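Kasby Customer Care
Ticket 80051
Product: Woketti desktop organizer, smoke
Subject: Right-hand drawer won't go all the way in
Opened: 05/06/2020
Status: Closed by customer

Customer wrote:

Hello there, and I hope you're all keeping well. I bought one of your Woketti organizers in the smoke color for my jewelry, and before I get into the problem I want to say that I do like it very much. I had my eye on the clear one for a long time and then changed my mind at the last minute, and the brownish tint is so much kinder to the clutter behind it. So please don't read this as an angry letter!

The trouble is with the drawer on the right. It pulls out nicely, but when I push it back it stops short and sits there with its front poking out. I measured it with my sewing ruler and it's six millimeters, which doesn't sound like a lot until you look at it every day. If I push harder I get a squeak and then it feels as if it's gripping on something, and I'm a little afraid of cracking it, so I haven't gone any further than that. It did this from the first evening, when I sat down at the white table and started moving my things over from the old cookie tin.

I keep the small everyday pieces in that drawer, mostly the beaded ones I make myself. They're very light, so it can't be the weight.
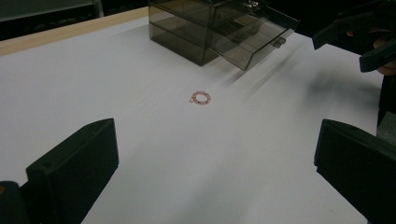 I've looked for a little catch or a stop that I might have missed, and I can't find one. There was no instruction sheet in my box, only the packing slip. Is there supposed to be one? My sister-in-law in Idarside has the same organizer from you and hers came with a folded sheet, but she threw it out with the cardboard, so that was no help to either of us.

Could you tell me if I'm doing something silly, or if the drawer is the wrong size? I'd rather not send the whole thing back if there's a way around it. I've already got everything sorted into it and I'd have to find the tin again.

With thanks and best wishes.

Kasby Customer Care wrote:

Hello, and thank you for such a kind note. I'm sorry the drawer is giving you trouble, and I'm sorry about the missing sheet as well. There should have been one tucked under the top tray. I've attached a copy to this ticket so you have it.

You haven't missed a catch. The Woketti drawers simply slide in on the bottom of their compartment and stop when they touch the back wall, so a drawer that sits forward has nearly always met something on the way. Would you mind trying a few things for me, in this order, and letting me know how each one goes?

1. Take the drawer all the way out, empty it onto a towel, and look into the compartment from the front with a flashlight. Check the two back corners in particular.

2. Wipe the floor of the compartment with a soft cloth, a little warm water and one drop of dish soap. Dry it well. Please don't use window cleaner or rubbing alcohol, as both can leave fine cracks in acrylic.

3. Put the drawer back in with nothing in it and see whether it closes.

4. If it still stops short, move the organizer to a different spot on the table and try once more. The body can flex a tiny bit if one corner is sitting higher than the others, and a drawer with a close fit will notice that before you do.

Please don't use any oil or silicone spray on it in the meantime. I know it's tempting when something squeaks, but it collects dust, and it's very hard to get out of the corners afterward.

Customer wrote:

Thank you for the quick answer, and for the sheet, which I've printed and put in the kitchen drawer with all the other sheets.

I did everything in order. It took me most of the afternoon, I have to confess, because once I had the drawer emptied onto the towel I started sorting, and once I start sorting there's no stopping me. I found an earring back I'd given up on in May.

Step 1. I looked in with the flashlight. There were two seed beads in the back corner, the tiny pink ones. I got them out with a cotton swab and was quite sure I'd solved the mystery and was going to feel foolish writing to you.

Step 2. Wiped and dried. I used an old T-shirt, I hope that counts as a soft cloth.

Step 3. Still sticks! Less than before, I think. I made it four millimeters this time, though my ruler isn't the finest. The squeak is the same.

Step 4. This is where I got a little carried away. I cleared a good space, moved the organizer off to one side, and went over the table with a level from the garage to see if the top was true. I tried it at both ends and in the middle.
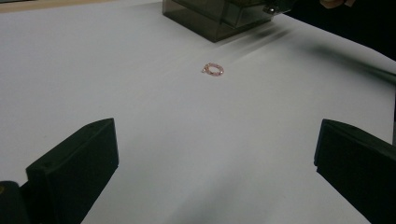

The bubble sat right between the lines at the window end and only a hair off in the middle, so I can't blame the table. Just to be thorough I carried the organizer to the kitchen counter, which is stone and as flat as anything I own, and tried the drawer there. Same squeak, same stop. Then I tried it on the floor of the hall, for reasons that made sense at the time.

One more thing I noticed, and I don't know if it matters. The drawer goes in easily for the first part and only starts to drag near the end. If there was something on the floor of the compartment I'd expect to feel it at one particular place, like a bump, and it's more of a slow tightening, the way a boot goes on when your sock is damp. I also tried lifting the front a little by its handle as I pushed, and that was definitely better. It didn't close, but it was better.

I haven't used any oil. I did think about it, so you were right to say so.

Kasby Customer Care wrote:

That's a wonderfully thorough report, and the boot and the damp sock told me more than the ruler did. Thank you also for ruling out the table so carefully. I can take that off my list for good.

A drag that builds up slowly, and gets easier when you lift the front, makes me think of the protective film. Each acrylic panel is covered with a thin clear film at the factory, and it's meant to be peeled off before the drawers are glued. Every so often a piece gets left on the underside of a drawer. It's very hard to see, especially on the smoke finish, as the film takes on the color of whatever is behind it. As the drawer slides in, the loose edge of the film rolls up underneath and bunches.

Could you turn the empty drawer upside down and run a fingernail along the bottom edges, starting at the back? If there's film on it, you should feel a lip. Try the corners first. A bit of sticky tape pressed down on the corner and pulled up quickly is the easiest way to get it started. If it won't lift, warm it for a few seconds with a hair dryer on the lowest setting, held well away, and try again.

If there's no film at all, then please write the code from the bottom of the drawer into your reply. It will be small and pressed into the plastic near the back. With that I can check it against the body and send a new drawer, so you wouldn't have to return anything either way.

Customer wrote:

Well, you were right! I went over the back corners with my thumbnail and felt nothing on the first one and nothing on the second, and I was about to get my reading glasses and hunt for the code when I tried the front corner and there it was, a little lip no thicker than a hair. The tape did nothing (mine is old, from the gift wrap box) so I used the hair dryer as you said. The film came up in one long piece and it was all rolled and gray at the back edge, with a bit of fluff and a third pink bead wound up inside it.

The drawer goes all the way home now. No squeak. I've opened and shut it far more than I needed to, and then of course I had to check the others, and one of those had a scrap of film on it too, only a corner, not enough to make any difference. It's gone now anyway.

I've put the beaded things back where they were. I did line the drawer with a piece of felt I had left over from a sewing kit, the good thick sort I buy at Đorđević, and I wanted to ask if that's all right or whether it's going to hurt the plastic over time. It's only laid in, no glue. I thought it might keep the stray beads from rattling and finding their way over the back again, which I suppose is how they got into the corner to begin with.

I told my sister-in-law about the film and she's going to turn hers over this weekend.

Kasby Customer Care wrote:

I'm so glad! And one long piece, too, that's very satisfying.

Felt is perfectly fine as long as it's laid in loose. The one thing to watch is a strongly dyed felt in a damp room, which can leave a faint shadow on acrylic, so I'd lift it out and look underneath now and then. Trim it a little smaller than the drawer so it can't ride up over the back edge. If you find you'd like to wash the drawers at some point, lukewarm water by hand is best, and please keep them out of the dishwasher.

I've passed a note about the film and the missing sheet to the packing team, along with the batch number from your packing slip. If your sister-in-law's drawer has film on it as well, she's very welcome to write in and mention this ticket so we can check both batches together.

I'll leave the ticket open for seven days in case anything else comes up. You can also close it yourself with the button at the bottom of the page.

Customer wrote:

The felt is cream, so I think we're safe. I've trimmed it and rounded the corners with my pinking shears, which wasn't necessary but looks nice.

Closing this now, if I can find the button. Thank you again for being so patient with me.

Ticket closed by customer.
Attachments: 1 (Woketti care and setup sheet)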